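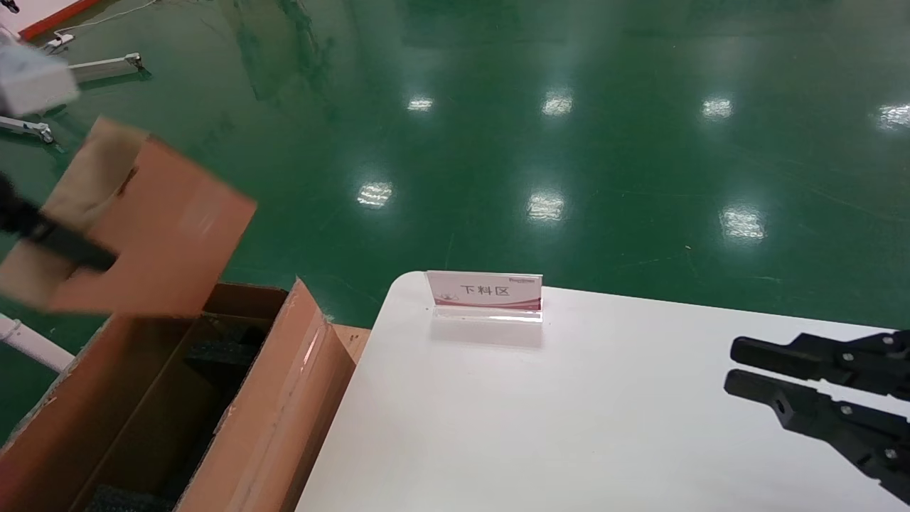 Every unpacking table needs a sign, or people just put things down anywhere - so runs the first comment on my old Dovance page, signed Studetti, and I agree with it enough to start there.

An unloading area (下料区 in Chinese, you'll see it on signs in workshops) is the spot where goods come out of their boxes or off a line and get set down before moving on. In its plainest form it's a table with a box next to it. I've spent more hours at one than I'd like to admit, mostly at Rudd, and I still enjoy it!

The table

White tops are my favorite. Crumbs of foam, stray screws and bits of cardboard show up right away, and a wipe brings the surface back. Rounded corners are kinder to hips and to box flaps.
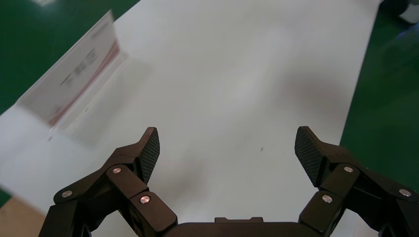
I also like plenty of bare surface, because a table that's half full when you start is a misery by lunchtime. The bench I used at Rudd was 90 cm high and 600 mm deep, a bit shallow for big cartons but fine for small parts.

The box

Corrugated cartons usually stand on the floor or on a low stool, flaps folded right out so they don't spring back at you. Dark foam inside makes black parts hard to spot (I once hunted ages for a cable clip), so feel along the bottom before you flatten anything.

The sign

A clear acrylic stand with a slip-in card is the common kind. At Sturnell we switched to these in March, and changing the wording takes a minute - print a new card, slide it in, put the stand back near the rear edge where sleeves won't catch it.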